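Kristóf Kozma wants every visitor to Vusthorpe out of their shoes by the time they reach the carpet. He has run the guest house for nine years, and he says the rule has saved him a fortune in cleaning. I asked to see the bills. "I don't keep them that way," he said.

He is firmer on the slippers. Each pair gets its own spot on the low rack, toes out. "If they're in a heap, people walk past in their socks," he said.
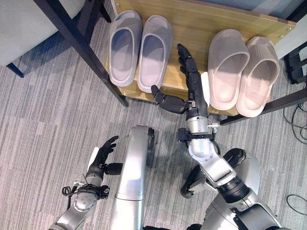 **Berrada House & Home Desk**

The gray slippers and the beige-pink ones are both slides, with thick straps. Kozma says a slide fits anyone. I wear a large size and have my doubts -- my heels hung over the back of the pair he gave me.

Does the gap between pairs matter? "It tells you which two go together," he said. I suggested the color did that already. He shrugged.

He paid 17 dollars a pair and expects three years of wear. "Ask me again in December," he said, and went to straighten the rack.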